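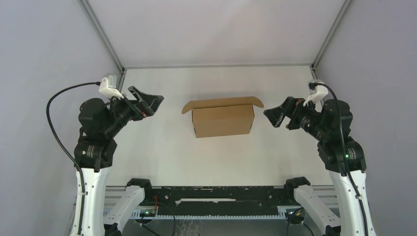 双腕で箱のフタを閉めたい(自宅ガレージ製作) その4

1:plillen_oya
前スレが雑談で埋まったので立て直しました。
現状のまとめ。
・アームは左右2本、手首の上に白いブラケット
・作業台は三方をパネルで囲った
・課題は細長い段ボール箱のフタ閉め。ずっとこれ
フタを立てるところまではいく。そこから先、左右の指が入るタイミングがずれて、箱ごと回る。開始から37日、妻には「手で閉めたら?」と言われ続けています。

2:名無しの旋盤
妻が正しい

3:mikley
乙です。前スレの最後で出てた制御周期の話、結局どうなりました?

4:plillen_oya
>>3
左右を別プロセスで回すのをやめて、ひとつのループにまとめました。60Hzです。ずれは減ったけど、箱は相変わらず回ります。前より優雅に回ります。

5:ガレージ勢Pollock
箱が軽すぎるんだと思う。中に重りを入れろ。うちは文鎮で解決した。

6:mikley
>>5
それは解決と言わないのでは。中身で挙動が変わるフタ閉め機なんて使い道がないですよ。

7:ガレージ勢Pollock
>>6
空箱のフタを閉める機械にどんな使い道があるのか先に聞きたい

8:plillen_oya
やめてください。その質問は家でもされています。

9:skidedville
画像見ました。スレ主、手首のケーブル、外側にかなり膨らませてますよね。左なんか壁の手前で大きく弧を描いてる。手首を返すたびに壁をこすりませんか。

10:plillen_oya
>>9
短くしたら手首をひねったときに突っ張って、コネクタを1個だめにしました。それ以来、余らせる派です。壁をこする音にはもう慣れました。

11:skidedville
慣れないでください。リンクに沿わせる部分はそのままでいいから、肘のところで一度固定して、そこから手首までの長さを決め直すのがいいです。こすれた反力が手首に乗ってるなら、箱が回る原因の一部かもしれない。

12:名無しの旋盤
ケーブルで箱が回るは言い過ぎ。指の形が悪いだけ。先がくさび形だとフタの縁を点で押すことになるから、当たりが少しずれればそりゃ回る。

13:mikley
12に一票。先端に平たい当て板を付けて面で押すだけでだいぶ違うはず。

14:skidedville
>>12
指は否定しません。でも当て板を付けたら、フタと本体の隙間に差し込めなくなりますよ。あの細さはそのためでしょう。

15:plillen_oya
>>14
そうです。と言いたいところですが、最初に付いていた指をそのまま使っているだけです。

16:ガレージ勢Pollock
正直でよろしい。ところで手前の梁、ずいぶん傷だらけだけど何があった

17:plillen_oya
>>16
中古の部材です。届いた時点でだいぶ風格がありました。塗り直すつもりで塗料も買ってあります。買ったのは去年の10月です。

18:名無しの旋盤
塗料のほうが先に風格出るやつ

19:seonmi_yang
はじめまして、Seon-mi Yangといいます。似た構成で袋詰めをやっています。うちの場合は、両手で同時に押すのをやめたら安定しました。片方が箱の端に軽く触れて支え、もう片方がフタを送る。役割を途中で入れ替えます。試行972回のログで、回転して失敗したのはほとんど両手同時押しのときでした。

20:mikley
972回……

21:plillen_oya
>>19
ありがとうございます。うちの記録は546回ですが、そのうち何回が両手同時だったかは書いてません。メモ欄に「だめ」としか書いてないので。

22:ガレージ勢Pollock
片手支えは遅くなるぞ。双腕にした意味がない。文鎮のほうが速い。

23:seonmi_yang
>>22
遅くはなります。ただ、閉まらない箱を速く回してもしょうがないので。

24:plillen_oya
今夜はまずケーブルを直して、同じ条件で何回か回してみます。そのあと片手支え。指はその次。文鎮は最後の手段にとっておきます。

25:名無しの旋盤
一度に全部変えないところだけは偉い

26:skidedville
肘の固定、結束バンドを締めすぎないように。あと、手首を端まで返した姿勢で長さを見てください。

27:plillen_oya
>>26
了解です。結束バンドを探しに行ったら塗料が出てきました。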